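# Malance gripper comparison

The **Malance gripper comparison** is a series of bench trials of two-finger grippers for handling cloth and other soft household items. It was set up by Oranuch Phetsri at Malance, a small automation firm, and is mainly concerned with how finger shape and camera placement affect the picking up of single pieces of fabric from a table. The trials use hand-held grippers that carry their own camera, so that fingers can be judged before they are fitted to an arm.

## Background

Malance had earlier worked on feeding flat parts into packing machines, where suction cups were enough. Suction did poorly on knitted and brushed fabrics, which let air through, and the firm moved to parallel fingers. The first set of fingers was copied from a pair used on rigid parts. They held cloth well once closed but often picked up a second layer, or slid over the fabric without gathering it.

Phetsri proposed testing the fingers by hand first. An operator holding the tool can try many approach angles in a short time, and the camera records the same close view that an arm-mounted one would give. Arm tests were kept for finger designs that had already passed the hand trials.

## Equipment

Three grippers were compared:

- **Ustar**, a sliding parallel gripper with flat plate fingers. The fingers can be swapped without taking the slides apart.
- **De Bruijn**, a heavier gripper with a longer stroke and curved finger pads.
- **Uson**, a light gripper with narrow tips, driven by a single cable.

All three were used with the same wide-angle camera and the same controller settings for recording. Finger plates were tried both bare and with a thin rubber facing. The rubber facing was dropped from later rounds after it was found to drag the cloth sideways on closing.

## Method

Each trial begins with one item on a table, either spread flat or dropped from a height of 30 centimeters. The operator lowers the gripper, closes the fingers, lifts the item and holds it for 2 seconds. A trial counts as a pass if the item stays in the fingers and nothing else comes up with it. Items include cleaning cloths, socks and small towels. Other soft items may be left near the target, as this makes it harder to close on the right fabric.

The first round had 400 trials, shared among the three grippers. A second round brought the total to 506 and covered only flat plate fingers, with changes to the opening width and the angle of approach.

## Flat plate fingers
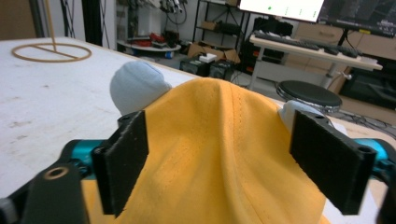
*Malance workshop, September.* Flat plates gather cloth into a raised fold between them, and the quality of the grip depends largely on how much fabric is in that fold. A shallow fold tends to slip out at the start of the lift. A deep one holds better but hides more of the item from the camera, which makes it difficult to tell from the recording where the edges are. Seams also matter. Fabric is stiffer along a stitched line, and operators were asked to note when a seam fell inside the grip.

## Results

Curved pads gave the most secure hold on thick towels but were the slowest to position. Narrow tips worked best on the edge of a flat cloth and worst on a crumpled one. Flat plates came second on both and were chosen for the arm tests, chiefly for their steady results across different fabrics. The tests did not cover wet items or anything with buttons or zippers.

## See also

- Parallel gripper
- Eye-in-hand camera
- Cloth folding by robot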